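Putting a wooden platform on a tile floor without wrecking the grout

Tuva Sæther
Posted Feb 5, 2021

We rent the ground floor of an older building in Lovby and the back room is ceramic tile all the way to the walls. I want to put down a low wooden platform to store things on, up off the floor. The space is 118 inches long and 89 inches deep, and I don't need to fill all of it.

The tile isn't flat. A level laid across it rocks in several spots, and there is one low area near the door where water collects after mopping. I can't drill, glue, or screw anything into the floor. The lease is clear on that.

What should go between the wood and the tile? The man at Guerra, the hardware store here, sold me a roll of black rubber matting, but a neighbor said rubber stains tile. I have also read that felt holds water. The landlord had the grout redone last April and I would like to get my deposit back.

2 replies

Kalevi Riihimäki

Your neighbor is right about the rubber. Some black rubber reacts with tile finishes and with vinyl, and leaves a yellow or brown mark that doesn't wash out. Glazed ceramic is less likely to stain than vinyl, but grout is porous and will take the color. Take the roll back if it's uncut.

Felt is fine in a dry room. Where you mop, it stays damp, picks up grit, and then the grit scratches the glaze.

I would use hard plastic leveling feet, the screw-in kind with a wide base. They go into the bottom of the platform, so the floor isn't touched by anything but the pads. They also fix your rocking problem, as each one can be turned up or down separately. The Treko ones are what I have. Any brand with a wide pad will do.

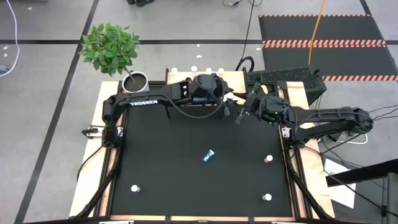 Light wooden platform on gray tile.

A few things to watch when you place the feet. Set each one near the middle of a tile if you can. A foot right on a grout line will crack the grout over time, and a foot on the corner of a tile can crack the tile if there is a hollow underneath. Tap the tiles with a coin first. A hollow one sounds different from its neighbors, and you want to stay off it.

Build it in two sections and bolt them together. A single piece that size won't go through a door and you will never get it level. Leave a gap at the walls so air can get in behind. Seal the underside and the cut ends of the wood before you flip it over. People do the top and forget the rest, and the bottom is where the damp comes in.

Don't put anything heavy over the low area near the door. Stop the platform short of it.

plainjane_k

I just used Plollora furniture cups under mine, 10 of them. They were cheap. Two slid out of place when I moved a cabinet, so check them now and then. Haven't had any stains but I only mop in there about once a month.

Tuva Sæther

Thank you both. The roll is uncut so I'll return it. Tapped the tiles this morning and there are hollow ones along the back wall, so I'll keep the feet away from those.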